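3.2 Collecting the demonstrations

For the second part of the project I needed demonstrations of one simple desk task: take a computer keyboard that lies at an angle on a table and turn it until it is straight to the table user. The task needs two hands, which is why I chose it. With one gripper the keyboard turns around the contact point and slides away.

The demonstrations were made by people, without a robot arm. The operator holds one gripper in each hand and does the task standing at the table. Each gripper carries a cube with printed markers, and from these markers we calculate its position and rotation. My supervisor, Edeltraud Seidel, advised me to keep other objects on the table, so that the policy does not learn only from a clean background. I followed this advice for all sessions.

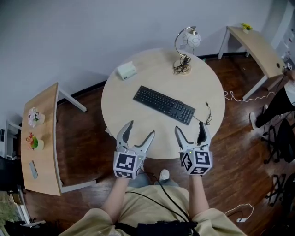 In total I recorded 100 demonstrations with six operators. Every operator got a short training of 12 trials, and these trials are not included in the data. The start angle of the keyboard was changed by hand before each trial. I did not measure it with a tool, and today I think this was a mistake, because I can not report the results by angle.

After the recording I checked all demonstrations one by one. I removed 18 of them. In most of these the markers of one cube were hidden from the camera for too long, usually when the operator crossed the arms or turned the wrist inward. In the others, the cable of the keyboard was caught under a gripper finger and the movement was not natural. The remaining 82 demonstrations were used for training.

3.3 First observations

The operators did not solve the task in the same way. Some of them pushed both short sides at the same time, others held one side still and moved only the other. I expected that the mixed strategies would make the training harder. For this reason I trained one model on all the data and a second model only on the "hold and move" group. The comparison is given in section 4, together with the failure cases.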